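Two-Arm Plate Sorting: Questions I Keep Getting About the Dropped Plates
Last updated Jan 11, 2025

I run the two-arm table at our Norwood workshop, and ever since I posted that we'd had a bad stretch with plates, my inbox has been full of the same handful of questions. So I'm putting the answers in one spot. If yours isn't covered, write me!

What went wrong, in plain words?

The left gripper was letting go early. Both arms would take a plate by the rim, lift, start toward the white bin, and somewhere along the way the left fingers would relax a tiny bit. The right arm kept holding, so the plate swung down on one side and hit the tabletop (or, on a really bad day, the edge of the bin). We call the job Orkcombe, by the way – it's just the name of the project folder and it stuck.

How often did it happen?

I went back through the logs from September and there were 376 lifts with both arms. In 29 of them the left side slipped. Eight of those ended with a chipped or broken plate, and the rest were ugly landings that did no harm.
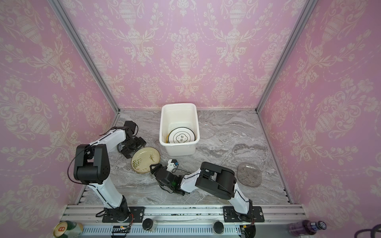
Most of the slips came late in a run, after the arms had been going for a good while, and that was the first real clue. A cold start was almost always fine. I spent way too long blaming the plates before I looked at the clock on the log entries.

So it wasn't the plates?

Partly it was. Thin, slick rims slipped more, and so did anything with corners, where the two grippers have to agree on the angle. But the same plates went over fine first thing in the morning, so they only made a weak grip show up sooner.

What was the cause, then?

Heat in the left finger motor. Our control program, Bomis, has a setting that cuts the holding current when the motor warms up past a limit. Good idea, it protects the motor! The trouble is that it cut the current in the middle of a carry and didn't tell the other arm. I'd also set that limit too low on the left side when I swapped the motor, so that one's on me.

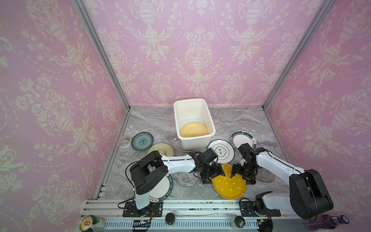 The fix came in two pieces. I put the limit back to match the right arm, and I changed the program so that a warm motor finishes putting the plate down before it eases off. If either side still reports a slip, both arms stop where they are and wait for me.

Did anyone get hurt?

No, but I did a dumb thing. After one of the breaks I reached in to grab a shard while the arms were paused. Paused is still powered, and the right arm twitched when it lost its target. It missed my hand. Now I hit the stop, switch off the power, count the arms as live until the lights are out, and use a brush for the pieces – never fingers.

Has it happened since?

I've done more than 23 long runs with the new settings and had no early release. I still check the motor temperature between batches, mostly out of nerves. 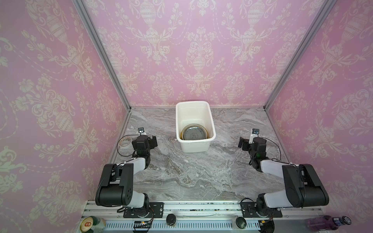
Can I use the same settings on my Kuroda table?

Please don't just copy my numbers. The order of things should carry over fine (set the plate down first, ease off second, stop both arms together), but the heat limit depends on your motors and how hard they squeeze. Try it with a plastic plate you don't care about, and keep the lift low until you trust it.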